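Workshop tips: getting a robot arm to put a block in a box

We've had a white arm with a two-finger gripper running in the shared workshop at Skotcombe since April, and I love it. Dropping a block into a snug holder sounds like nothing at all, but it taught us more than any other job we've tried! These are the tips I keep repeating at the bench.

Start with the table
Wipe it down, then push it and see if it rocks. If you've joined two tables, keep the holder well away from the seam. A plain pale top is lovely for this kind of work, as you can spot a dropped screw from across the room.

Sort out your cables
Leave more slack than you think you need. Move the arm by hand to its furthest reach in every direction before you fix anything down, and label both ends of each lead.
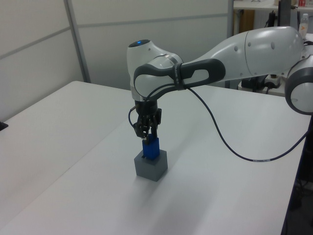 A soft strap beats a cable tie near a joint - ties get pulled too tight and then you're snipping them off next to a wire you'd rather keep. We number our leads to match the Dremholm notebook, where all our settings live.

Pick colours that stand out
A bright block against a dull holder saves a lot of squinting. We went for blue in grey.

Go slowly on the way down
Stop 40 mm above the holder, check the block is straight, then carry on at a crawl. Our opening is 39 mm across and the first block jammed every time until I sanded the corners (fine paper, a few strokes, try again). Watch from the front as well as the side, because a lean you can't see from one is plain from the other.
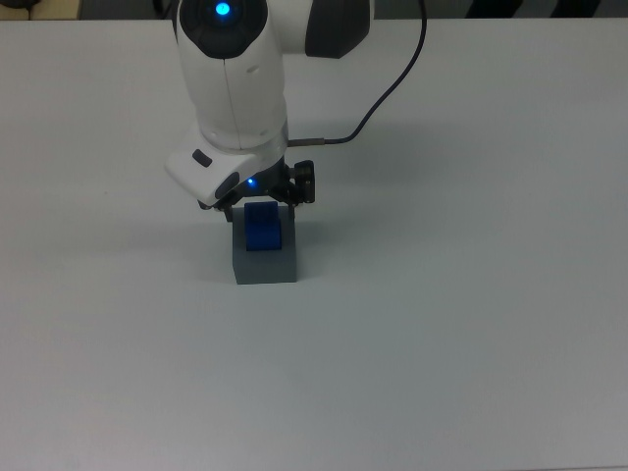
Let go gently
Open the fingers just enough to clear the block and lift straight up. Ours has 6 speed settings and I still use the slowest one for this bit.

Keep a tally
Pencil and paper is fine. We're up to 939 tries, jams included, and the next job is a taller holder.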